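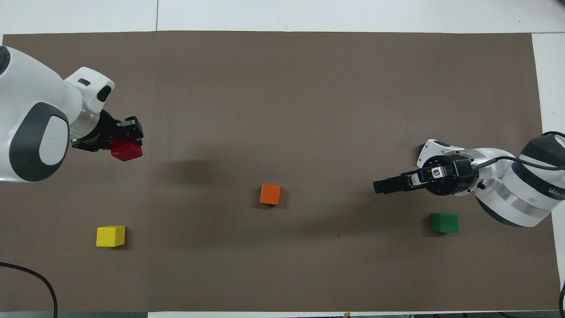
# Collecting Two-Arm Block Demonstrations for Imitation Learning

Cherry Mae Yap, Thu Triệu, Cheuk-hei Yen
Project advisor: Thoa Kim

## 1. Purpose

The project gathers teleoperated examples for a policy that sorts colored blocks with two arms of different makes. Earlier student work in the lab used a matched pair. We wanted to know how much data is needed when the left and right arms differ in reach and gripper shape.

## 2. Setup

The arms face each other across a white table covered with matte brown paper. The paper cuts glare and hides most of the seam between the table panels, which the segmentation step had been labeling as an object edge. Four wooden cubes are used: red, orange, yellow and green. Both arms carry black two-finger grippers, with longer, flatter fingers on the right.

Recording ran on Pasa, the lab's logging tool. Joint states and images were saved at 15 Hz.

## 3. Procedure

1. Place the cubes using a printed random layout.
2. Move both arms to the start pose.
3. The operator picks up the named cube and brings it to the goal position. The other arm stays clear.
4. Mark the episode as kept or rejected – no edits after that point.

Each operator recorded for 20 minutes before changing over. Layouts that put a cube outside the reach of the assigned arm were redrawn.

## 4. Data

We kept 800 episodes and rejected 65. Most rejections were late grasps, where the fingers closed on a corner and the cube turned. Shadows from the arms were left in the images – removing them would have made the training set cleaner than the test conditions.

## 5. Open items

- Timestamps from the two arm controllers drift apart in long sessions. Thu is writing a correction script.
- The paper creases with use and should be replaced before the June recordings.
- Left and right picks are not yet balanced by color.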